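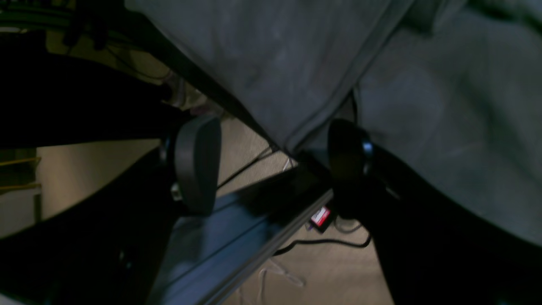

Is the folding robot at the Josteo open day worth the drive out to Kundcombe?

Only if you already like watching machines work slowly. The demo is free, you stand behind a rope, and a staff member talks over most of it.

Home | Topics | Local events | Unresolved | Log in

Yee-man Leung
I went in February with my dad. They'd told us it did 76 garments a day, and I asked whether that was with a person laying each one out first. Got a long reply about the next version. The bit I stayed for had the grey trousers flat on a black cloth, one arm holding them near the waistband and the other up in the air. Fine, but I can fold trousers. Ask what happens with a fitted sheet.
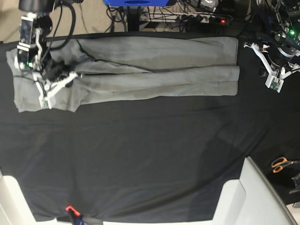 Getting there and parking

Doaa Zerouali
Parking is 12 dollars at the Warnitz lot, and the centre's own spots were gone by 10 am. I wouldn't write it off like Yee-man did, cloth is hard for these things. But the brochure says "ready for your laundry room" and I saw nothing to back that up. No price either. When I pushed, the bloke said to leave my email.

Ķēniņš
my cousin said 70 people turned up and half left before the robot part. sausage sizzle was good

Yee-man Leung
They've got my email too. Still waiting on the sheet answer.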